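The bench in the back room at Osthorpe has needed a proper clamping plan since March. Things get bolted down, unbolted and moved over by two holes, and after a few rounds of that I no longer trust any position I wrote down earlier. I spent an evening on it and am putting the notes here so I can find them again.

A breadboard top is only as useful as the discipline applied to it. The grid gives repeatable positions, but only for items with a base plate that matches the grid. Everything else gets clamped at the edge, and edge clamps creep. I measured the creep on a Maeng bar clamp over 21 days: 0.4 mm at the jaw, most of it in the first nine. Retightening on day two removed nearly all of the later movement. 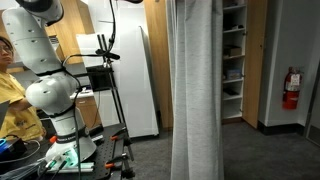
*Black breadboard top, orange-handled clamps at the edges.*

Current rules for the table:

- Anything tall is bolted through the grid where its base allows it. Edge clamps are for light items and for holding things while I mark positions.
- Clamp handles point down and inward. A handle sticking out at hip height will be hit.
- Cables get a service loop at the base and one tie point before they leave the table. No ties on moving sections.
- Hole positions are logged as column, row, counted from the front left corner.

The log is a plain text file. It has 212 lines at the moment, and I expect to prune it to the positions still in use.

Torque is the open question. The Jallbridge sheet for the M6 inserts gives a figure that seems high to me for a threaded top – I stay well under it and check again after a day. I have stripped one hole so far, in a corner, and it was my own fault for starting the screw at an angle. It is marked with paint and left alone.

Next is the wiring below the table, where the power strip still lies on the floor. I have a Clolturico tray, 400 mm long, and no good place to mount it yet.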